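Macaraeg Room refit: progress report to the Breseck Fund
May 2021

Maricel Tiongson, project lead, Tellel Community Workshop

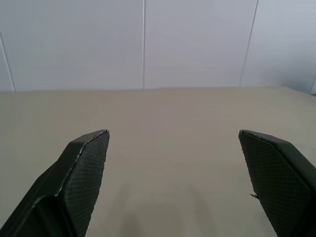 I'm very happy to be writing this one, as it covers the part of the project we have all been looking forward to. The walls are finished, the tables are in, and the room has begun to feel like somewhere you would choose to spend a morning.

When you visited in November we were still arguing about wall finishes. We settled on white panelling, and I am so glad we did. The old room swallowed light (you'll remember the brown paint) and people working at the back were always asking for a lamp. Now they don't need one until quite late in the afternoon. The panels also wipe down well, and we can take a single one off to get at the pipes behind it.

The tabletops are beige with a matte surface. We tried a gloss sample first and the glare under the ceiling lights was awful, particularly for our bookbinders, who spend hours looking down at pale paper. The matte one is much kinder on the eyes. Our model makers have asked for a darker top on their side so that small white parts show up better, and we are trying out loose mats from Droto before we commit to anything permanent.

Spending
The last tables came to £744 including delivery. Fixings, sealant and edging for the panelling cost £339, a little under what we had set aside. The difference has gone towards the mats. Receipts for both are in the folder we share with your office.

What hasn't gone to plan
The storage units are late. The supplier has moved the date 2 times and we are still waiting for a firm one, so tools are living in crates in the corridor for now. It's a nuisance, but members have been very good about carrying things in and out. We also found that the floor dips slightly near the door. The table at that end has been levelled with adjustable feet and seems steady - we'll check it again once it has had a few weeks of proper use.

Next steps
Storage comes first, then the new sockets along the long wall. The electrician has seen the room and is happy with the layout. After that we'd like to open an extra evening session, as the mending group has outgrown its slot and keeps spilling into the kitchen!

Could you let us know whether the remaining money for signs can be carried over into the next period? We would like to order them when the storage is in and we know what is going where. And do come and see the room - the kettle is back in its proper place.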